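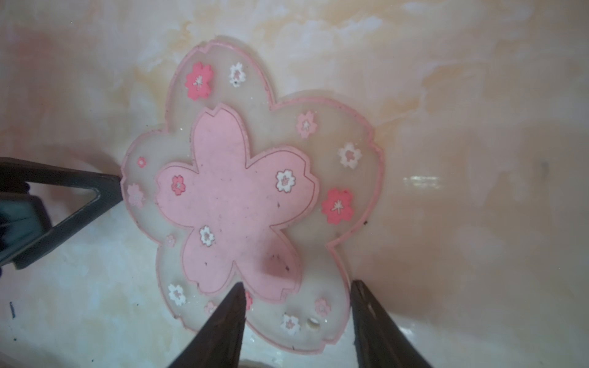
Kirschblüte für die Kaffeetasse: Untersetzer mit rosa Rand und Glitzer.

Ein Platz für die Tasse

Von Roxana Quintero

Angefangen hat es mit einem Ring. Einem hellen, kreisrunden, mitten auf dem Couchtisch, den ich im November erst frisch geölt hatte. Ich habe alles probiert, was das Internet so hergibt (Mayonnaise! Zahnpasta! Das Bügeleisen mit einem Geschirrtuch dazwischen!), und am Ende roch das Wohnzimmer nach Eiersalat und der Ring war immer noch da. Also Untersetzer. Ich, die ich Untersetzer immer für etwas gehalten habe, das man mit dem ersten Bausparvertrag überreicht bekommt.

Meine Großmutter hatte welche aus Kork, mit Jagdhunden drauf, und wehe, man stellte das Limoglas daneben. Meine Eltern hatten dann gar keine mehr, aus Protest vermutlich. Und jetzt sitze ich da und drehe morgens eine halb durchsichtige Kirschblüte so lange hin und her, bis ein Blatt schön nach oben zeigt, bevor ich den Kaffee draufstelle. So schnell geht das.

Gefunden habe ich die Blüte bei Punel, einem kleinen Laden zwei Straßen weiter, in dem ich eigentlich nur Geschenkpapier kaufen wollte. Ich bin sonst nicht so für Rosa. Aber dieses milchige Material, durch das die Tischplatte ein bisschen durchschimmert, dazu die winzigen Glitzerpünktchen, die man erst sieht, wenn das Licht passt – ich war verloren. In der Mitte sitzt noch einmal eine Blüte, blassrosa und eher matt, und drumherum sind lauter kleine Blümchen verstreut, von Weiß bis Korallenrot. Klingt nach viel, ist auch viel, und mir gefällt's trotzdem.

Meine Freundin Katherine Nina sieht das anders. Sie besitzt vier Untersetzer aus grauem Filz von Iver, alle gleich, alle gestapelt, und findet, ein Untersetzer solle sich bitte zurückhalten. Wir haben darüber einen ganzen Abend gestritten, bei zwei Flaschen Wein, und ihr Filz hat danach ausgesehen wie ein Tatort. Rotwein geht aus Filz nämlich nicht mehr raus. Ich sag's nur.

Ganz ohne Macken ist so ein Blütending allerdings auch nicht. Auf der matten Fläche sieht man jedes Staubkorn und jeden Krümel, gerade auf dem hellen Rosa, da reicht ein Toastbrot in der Nähe. Ich halte meinen kurz unter lauwarmes Wasser, ein Tropfen Spülmittel, mit einem weichen Tuch abtupfen, fertig. Den erhöhten Rand fahre ich mit einem Wattestäbchen nach, vor allem in den kleinen Kerben an den Spitzen. In die Spülmaschine würde ich ihn nicht stecken, und die gusseiserne Teekanne kommt bei mir auf ein Holzbrett.

Was ich wirklich unterschätzt habe: wie viel der Untergrund ausmacht. Auf meinem dunklen Couchtisch geht die Blüte fast unter, die durchscheinenden Stellen werden dort einfach grau. Auf einer hellen Platte mit Marmormuster dagegen, wo ein bisschen Creme und Pfirsich durchkommt, sieht sie aus wie aus der Konditorei. Seitdem trinke ich meinen Kaffee woanders, und der Couchtisch mit seinem Ring hat seine Ruhe.

Wer jetzt auch sucht: Bei Giraldo gibt es schlichte runde aus Kork, die sogar Katherine durchgehen lässt, und Prumier hat Keramik mit Korkrücken, ziemlich schwer, dafür rutscht da nichts. Am 3. Juli ist bei Punel außerdem langer Abend, da wird das Sommersortiment ausgeräumt. Ich gehe hin. Ich brauche dringend Geschenkpapier.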